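3.2 Materials and Sorting Task

The jewelry set was assembled to cover the forms that people keep loose at home: strands, rings, and stretch or clasp bracelets. Each set was stored in a cardboard box and laid out on a covered table in a bedroom, close to the place where such pieces are normally put on and taken off. Bedrooms were preferred to a laboratory bench so that surface patterns, nearby furniture, and daylight would vary between homes.

Participants completed 104 sorting trials in total. In each trial the pieces were spread over the tabletop, separated by type, and returned to storage. The order of handling was left open. Two raters (Z. Kang and A. Samir) coded each trial for the first piece moved, the resting shape of each strand, and the number of times a piece was set down before its final placement. Disagreements were settled by a third rater (I. Belkadi).

Strand shape was coded in three classes. A strand was "open" if it enclosed a single clear area, "looped" if it crossed itself and lay in a pile, and "trailing" if one end extended away from the main body. The last two classes were not exclusive, and a strand could receive both codes. Bracelets were coded as "ring" or "collapsed" only. Rings with a stone received no shape code, as the band does not deform.

The coding yielded 2,704 placements. Looped strands were set down more often before final placement than open strands, and the effect was larger on patterned covers. Small transparent pieces were more often left until last on such covers. We attribute this to low contrast between the piece and the print, although the position of the piece on the table was not controlled.

Figure 2 gives a typical layout. The pearl strand is looped and piled into an oval with its lower end trailing, and was coded in both classes. The black bead bracelet, which carries a small gold charm, holds its ring shape. A clear ring with a red gem lies on a pink area of the printed cover.

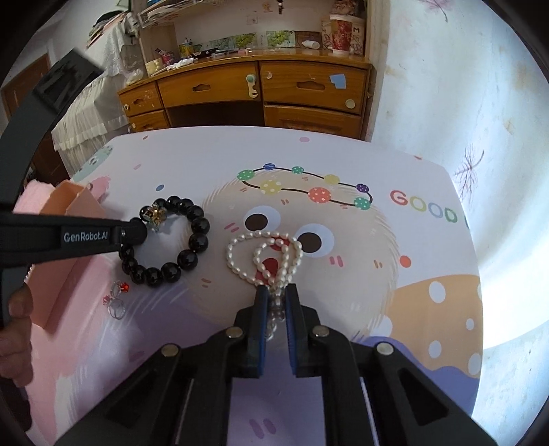
Figure 2. Pearl strand, black bead bracelet, and clear ring on a cartoon-print table cover.

3.3 Limitations of the Layout

All covers were supplied by the households, and print density was therefore not balanced across trials. A follow-up with plain and printed covers in equal number is planned for March.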